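Prundness Trimmer, 12 inch: review after one season of card making
Posted May 18, 2022

I bought the Prundness trimmer last September to replace a small one with a worn track. The old one had started to pull at the paper near the end of every cut, and I was fixing the edges with scissors. I make cards in batches, mostly for a local swap group, so I need the tenth card base to come out the same size as the first.

The trimmer came from Cadbridge, the craft shop where I get most of my cardstock. In the box were the trimmer, two cutting blades, one scoring blade and a folded sheet of instructions. The sheet is short and the drawings are small. It took me a few tries to see that the blade carriage has to be at the very top of the rail before you can swap it out.

So far I have cut 201 card bases on it, plus a lot of mats and strips that I did not keep track of. Most of that was 80 lb and 100 lb cardstock. I also tried vellum, glitter paper and thin chipboard.

Plain cardstock is where it does best. One pass with medium pressure gives a clean edge on both sides. The 80 lb paper cuts with almost no effort. On the 100 lb I slow down a little for the last inch. Vellum is fine as long as the blade is fairly new. Glitter paper goes through face down, and it wears the blade out quickly. I would not use it for chipboard. It took me four passes and the edge was fuzzy.

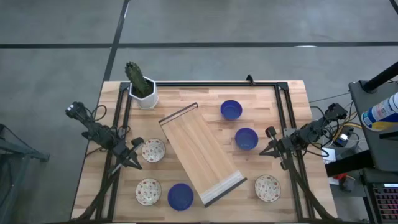 The swing-out arm extends the ruler far enough for a 12 inch sheet. It clicks into place and does not sag, which was my main complaint about the last two trimmers I owned. The numbers on the arm line up with the numbers on the base. I checked them against a steel ruler at 4 1/4, 5 1/2 and 8 1/2 inches and they were right each time.

Marks every sixteenth of an inch would be better in a darker color. They are pale gray and hard to read in the evening. Ah-rin Kong, who has the same trimmer, went over hers with a fine permanent pen and it has held up well. I may do the same.

Scoring is good but not great. The scoring blade makes a soft groove and folds crisply on lighter paper. On the heavier stock I still take out my scoring board, because the fold can crack a little along the spine. If you mostly make A2 cards from 80 lb paper you could skip the board.

The clear guide that holds the paper down is the weak point. It lifts slightly at the lower end, so a narrow strip can shift while you cut. For anything under half an inch I hold the paper with a finger on the left side and cut slowly. I lost a few strips of a Bakulari floral pack before I learned to do that, and that pack is no longer sold.

Blades last a fair amount of time. I got 146 bases out of the first one before the edges began to look rough, and that included a sheet or two of glitter paper. Replacements come in packs of two. Cadbridge does not always have them, so I order a spare pack when I see them in stock.

The feet grip well and the base does not slide. It is heavier than I expected – fine if it lives on your desk, less fine if you carry it to classes. Si-eun Jeon takes a smaller Šimkus trimmer to ours and cuts 6 inch paper on it all evening with no trouble. It will not take a full sheet, though, and I find the handle too thin.

Storage is simple. The arm folds under and there is a slot in the back for one extra blade. The slot cover came off mine in the first month. I put it back with a bit of washi tape and it has stayed on.

I would buy it again for card bases and mats. If you cut mainly thin strips, or want one tool that scores heavy cardstock too, I would look at something else first.

Four stars out of five. I took one off for the guide and the pale markings.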